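4.2 Navigation structure and page load on the clinic websites

The second part of the study compared two versions of the Grindcombe clinic website. Version A kept the original menu, in which departments were listed by their administrative names. Version B grouped the same pages by the task a patient wants to complete, such as booking a visit, finding a doctor or preparing for day surgery. Text and images were the same in both versions. Both were served from the same host and built on the Katow content system, with caching turned on.

Server logs were collected over the trial period and gave 3429 complete sessions after automated traffic was removed. A session was counted as complete if it reached a booking form, a phone number page or a directions page. Sessions shorter than two seconds were dropped. Image requests were logged separately.

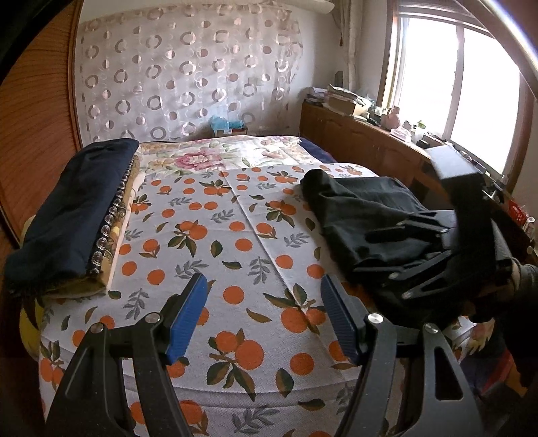
Figure 3. Two grippers over a bed with an orange-fruit print sheet; the one at right is pressed onto a black garment.

Median time to the first useful page was shorter in Version B for new visitors. For returning visitors the two versions did not differ in any consistent way, a result also reported by Rodrigues for the Thibodeau dental group. We did not test whether returning visitors had saved direct links.

A follow-up survey was shown to 200 visitors, of whom 100 had used each version. The most common complaint in both groups concerned the doctor search, which did not accept partial surnames. This fault was traced to the Rernerus search module and was corrected in April, after data collection had closed. The logs were not adjusted for it. Search failures are therefore included in the session times given in Table 5.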